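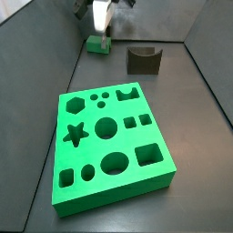 Evanthia Zacharopoulos asked us after the first release whether Drikska can plan for a part that does not stand where the program expects it. Yes, this is the main work of the software.

Drikska is a planning and perception package for sorting and insertion cells. It reads the camera, finds the loose pieces on the floor of the cell, compares their outlines with the cutouts of a tray, and gives the arm a path. A tilted tray is no problem. The tray pose is measured again before every insertion, so you do not need a fixture.

Contact moves
A piece near a wall is often hard to grasp. For this case the planner has push and slide moves with one finger, and you set the force limit for each of them. Pushing is switched off by default - please turn it on in the cell settings.

Shape library
Star, hexagon, oval, circle, square and arch are included. Your own shapes can be drawn in the editor or imported as an outline. Blocks with a concave top are matched by profile, and the planner chooses which side must go down.

What you need
One fixed camera with free view of the tray
A controller that accepts joint targets every 8 ms
A computer with 4 free processor cores

Licenses
Single cell, one year: 900 euros. The price includes updates and support by e-mail. Schools can ask for the Flanadora classroom license, it has the same functions but no remote access.

Version notes, January 2024
The matching of rounded squares is improved. Small and large squares in the same tray were sometimes exchanged when the light was weak. The log now keeps the last 100 plans, also the rejected ones, with the reason for the rejection.

The Katiyar driver is still in test. Write to us if you want to try it.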